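Notebook, pantry sorting bench
August 28, 2022
Entry by Csenge Kocsis

Continuing from the bin layout in the last entry. Blue left, red center, translucent white right. No change to the table or the white cover. The creases in the cover still show up in the depth data as low ridges; I raised the ground plane cutoff by 5 mm and left it there.

Question for this block: can the two-arm cell put away groceries and small household items at a rate anybody would accept at home. Task list is the Pintér list, unmodified. Cans first, then tall items.

Cans. One arm, fingers straight down, light grip, level carry. Pale lids are a nuisance for the detector when the overhead light is on full. Dimmed it one step and the misses on lids went away. Labels are not being read at this stage, only can / not can.
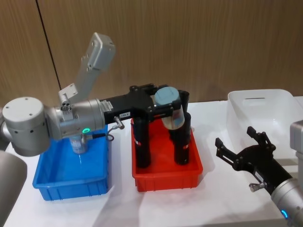 Cycle time is the weak point. Weteck planner spends longer deciding on the approach than the arm spends moving. Median pick to release over the block was 9 s. I timed myself at the kitchen counter with the same items and quit bothering with the stopwatch after the first run, the gap is that large.

Totals for the block: 526 attempts, 301 of them clean by our definition (right bin, upright, no regrasp, no stop from the operator). Most of the rest were regrasps that ended up in the right place. A person at home would count those as done. I don't, for this table, because the Zerberg numbers we compare against don't either.

Failure types, in order of how often they came up:
- finger touches bin rim on the way down, force limit trips
- can tips on release, left as is
- second arm waits for a zone that is already free
- detector sees one item where there are two

The third one is ours. The zone lock is released on a timer and should be released on position. Ticket is open, mine.

Tall items. Both arms in the red bin together, one item each. The lock has to be off for this, so speed is capped. Approach from opposite sides, grip at mid height or lower. Clearance between the items is small and the planner pads both, which leaves it very few solutions. With Serkari padding values it finds one most of the time. With the defaults it gives up.

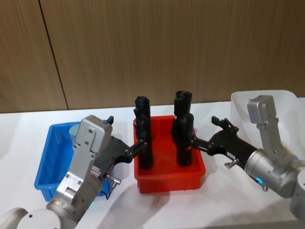 Left and right grippers each holding a black item upright in the red bin.

Grip height matters more than I expected. High grips swing when the arm stops. Set the low limit for the right arm and will do the left the same way if the next block looks all right.

On the general question: sorting into open bins, yes, if time is free. Would not put it next to a person unpacking bags. A cupboard with a door is a different problem and we have no data on it. Shop-floor kitting is closer, the parts repeat and the bins stay put.

To do
- zone lock on position
- rerun cans with the rim height entered per bin, white one is taller
- ask about softer finger pads, October order
- copy the padding values into the shared config, they are only on the bench machine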